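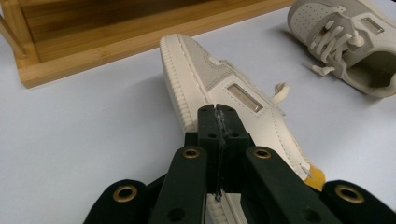
Open day at the Tredonside robotics lab – worth it with a 6 year old?

Posted by Stavros Fragkou, June 2019

Thinking of taking my daughter to the Tredonside open day, bus 351 goes right there. Flyer says hand-held gripper demo, shoes and a rack, visitors can try. Is it any good for kids or just people talking at slides? Also is there parking if we miss the bus. Thanks in advance

Thodoris Psarras

Went in December. Talk is 15 minutes, skip it if she gets bored easy. Then you go to the tables and somebody shows you how to squeeze the gripper, pick up a shoe, put it down where they tell you. Slow at first. My son got teh hang of it before I did. 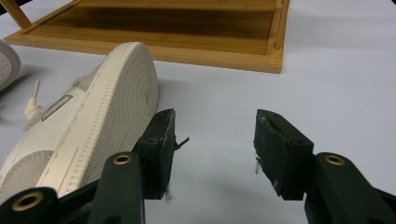 Get there early tho – the line for the tables was long by noon and they don't take names. Parking is behind the Broltbridge building, free, fills up fast.

Ververidis

agree w above, but parking was NOT free when I went

Wondside

Been twice. Kids like it, mostly the trying part. 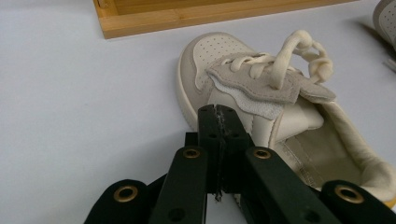

Ask them about the laces, that was the best bit for us. Boxes and cups are easy, anybody can do those. A sneaker lying on its side with thick cord laces looping up off it is a lot harder to know where to grab, and the guy was happy to talk about it. Room 435, second door past the stairs, the signs are usless. Strollers ok, there's an elevator.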